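1/ ok quick thread on custom pallets bc three people DMed me and I'm between trucks

2/ if your load is odd sized STOP putting it on a standard pallet and hoping. Overhang = crushed corners. Every time 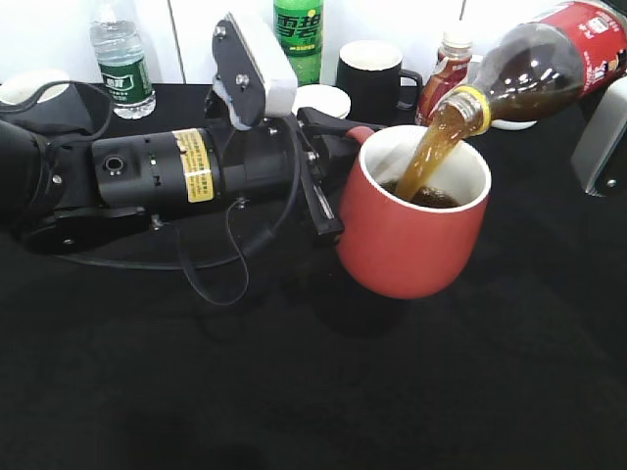
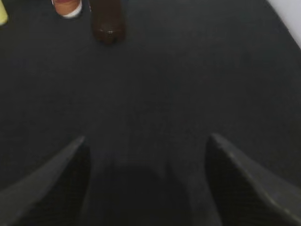
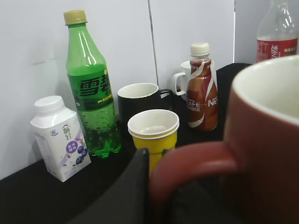
cola in the red mug first, drinks and cups by the wall last

3/ we had 40 crates going out for Gauthier in July. Pump housings, 525 lb each. Old supplier quoted stock size, take it or leave it. Left it

4/ went with Rodura. They cut to the drawing, heat treated, stamped. Ask for the stamp BEFORE it ships overseas, not at the port, pls

5/ things to send with your request: outside dims, weight, where the weight sits, forklift or pallet jack. Thats it. Rania Hattar on our dock has a one page form, will post if she lets me

6/ buy vs rent. Under 9 weeks I'd rent. We rented for the Sindow job, got all but 2 back, paid for those, still cheaper

7/ screws not nails if anyone has to open it for inspection. Learned that w/ a pry bar and a very annoyed customs guy

8/ no idea on plastic ones, somebody said Flurex makes a folding crate?? reply if youve used it

truck's here, back later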